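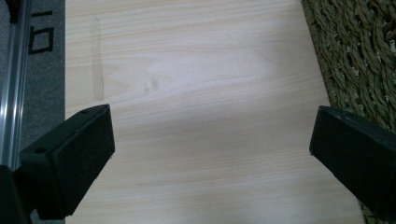 Narrow brownish water stain on a pale wood-grain surface, with two small gray smudges to its right.

Removing Water Stains From Light Wood Surfaces
Posted by Marlene Bragança, 28 April 2024

Identify the surface before choosing a method. Put one drop of water on a hidden spot and wait 3 minutes. If the drop beads, the finish is intact and most marks are sitting on it or just inside it. If it soaks in and darkens the wood, the surface is bare or worn, and only step 4 applies.

1. Wash with warm water and a little dish soap on a well-wrung cloth. Dry at once. Gray smudges often come off at this stage.

2. For a brown outline left by minerals or coffee, mix white vinegar and water in equal parts. Dampen a cloth, hold it on the mark for 2 minutes, wipe with clean water and dry. Repeat once at most.

3. For a cloudy white ring in varnish or lacquer, lay a dry cotton cloth over it and press with an iron on the lowest setting, a few seconds at a time. Do not do this on laminate — heat can loosen the glue under the sheet.
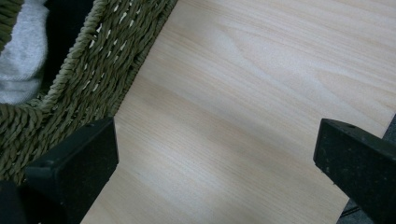 4. On bare or oiled solid wood, sand lightly along the grain with 240 grit, vacuum, then apply fresh oil. I use Grulen hard oil, two thin coats, with 14 hours between them. Veneer should not be sanded by hand unless you know how thick it is.

Dark stains that remain after step 4 are usually iron reacting with tannin. Oxalic acid removes these. Wear gloves and eye protection, follow the label, and rinse twice.

Let the surface dry overnight before putting anything back on it.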